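**Resonance 315 Locker Bank**
Made by Ferri. Sold and fitted by Arkgate.

We've been putting lockers into break rooms, dance studios, swim clubs and print shops for a long while now, and the Resonance 315 is still the one we get excited about when a fresh pallet comes in. It's a plain steel locker with a door that closes with a soft thunk (you'll know it when you hear it) and a lock you can swap out in the time it takes to drink half a coffee.

Ferri has been bending sheet steel since 1949, and you can tell from the door edges. They're folded over twice, so there's no raw metal to catch a sleeve or a knuckle. The hinge runs the full height of the door, which means a kid can hang off it and it'll still line up on Monday morning. We don't recommend the hanging, but we've seen plenty of it at school sites!

**What comes in the crate**

- The locker bank, fully assembled, in the layout you ordered
- 2 keys per door, tagged and bagged
- Leveling feet, already threaded
- Wall brackets with screws for wood studs (masonry anchors are extra, so tell us what your wall is made of)
- Number plates, blank or printed

Each compartment is 315 mm wide on the inside. A motorcycle helmet fits with the visor closed. A size 13 work boot fits lengthwise with the door shut, and so does a folded rain jacket on top of it. A full-size gym duffel doesn't, at least not packed full, and for that we'd point you to the double-height version.

**Locks and keys**

The standard lock is a cam lock with a removable core. If somebody goes home with a key in their pocket and never comes back, you pull the core with the control key, push in a new one and you're done. No drilling, no calling us out. Magdy Samir on our fitting crew once changed a whole staff room over a lunch break and still ate his lunch.
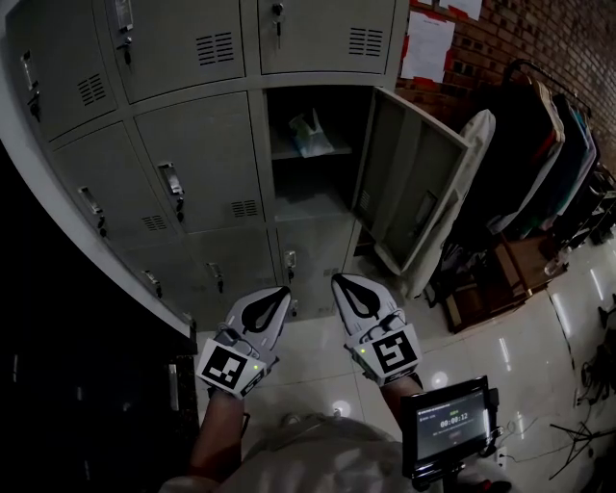 You can also order the bank keyed alike, master keyed, or with a four-digit dial. We like the dial for places with a lot of walk-in visitors, where keys tend to wander. For a steady team who each keep the same door all year, a plain key is hard to beat, and it's the cheapest to look after.

**Cleaning and care**

Warm water, a drop of dish soap, a soft cloth. The powder coat doesn't mind most kitchen cleaners either, but skip the scouring pads. Once a year put a little dry graphite in each lock. Please don't use cooking oil (yes, we've found it in there), as it turns to glue by November and the key starts to stick.

**From people who have them**

"We fitted ours in the staff corridor at Halodent and forgot all about them, in the best way. The doors still shut like they did the first week." Anisa Ngau, office manager

"Great lockers. I'd order the sloping top next time, because ours has turned into a shelf for everybody's lunch boxes." Thomas Caruso

The sloping top can be added later, Thomas! It bolts on from above with a hex key.

**Ordering**

Send us a rough sketch with the wall length, ceiling height and the position of any outlets or baseboard heaters. A phone snap of a pencil drawing is fine. Ottavio D'Amico will write back with a layout and a price that includes delivery to the door. Stairs are extra, and it helps to know how many turns there are.

Spare cores, keys and number plates are kept in stock and go out by regular mail. Have the code stamped on the lock face ready when you write.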